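Intermissions Are Worth Keeping

18 February 2019

The Stedwood opened in 1886 with two intermissions on a normal night. Last December I saw 7 shows there and at the Castum, and only 3 of them had a break at all. The rest ran straight through, one of them for well over two hours. I think this is a mistake, and I think theaters know it. 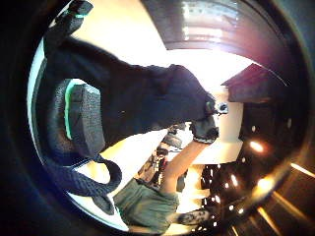
Dark knitwear.

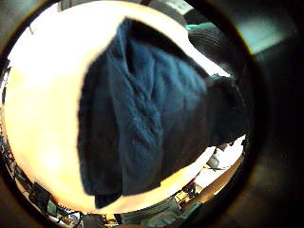 A reader who wrote in after my last column disagrees. She says a break kills the mood, that she spends it in line for the restroom, and that by the time she is back in her seat she has stopped caring who inherits the farm. She would take two hours in the dark over that any night.

I understand the complaint about the line. The Wemon has 14 stalls for a full house, and that is a building problem. As for the mood, a play that can't survive a pause has a weak first act. When I saw "Foulkes" at the Castum, the break came right after the letter was read out, and the whole lobby was arguing about it. I heard three theories before I got to the bar. Cut that break and we would have gone home without talking to anyone.

Long plays were mostly written in acts. Directors who run them together should at least print the running time on the ticket, in type large enough to read before you pay.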